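Cadarico revises lid range for Plorby cookware

Cadarico will change the rim profile on its Plorby pot lids from February, the company said in a trade notice.
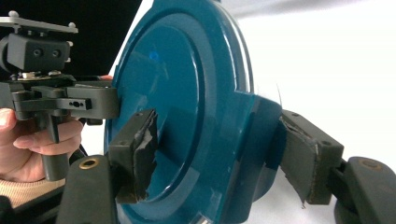
The revised rim is 4 mm deep and replaces a flat edge that let steam condense on the outside of the pot. Colours are unchanged, teal included. Lids will be offered in 9 diameters, each stamped with its size in millimetres on the underside.

Product manager Tia Mapplebeck said an initial run of 3,000 units would go to the Moreira warehouse, with about 500 held back as replacement stock. Existing Plorby pots accept the new lids without modification.

Murray Lavoie, buyer at kitchenware retailer Gromberg, said stores would sell through the older lids before the new ones are put on shelves.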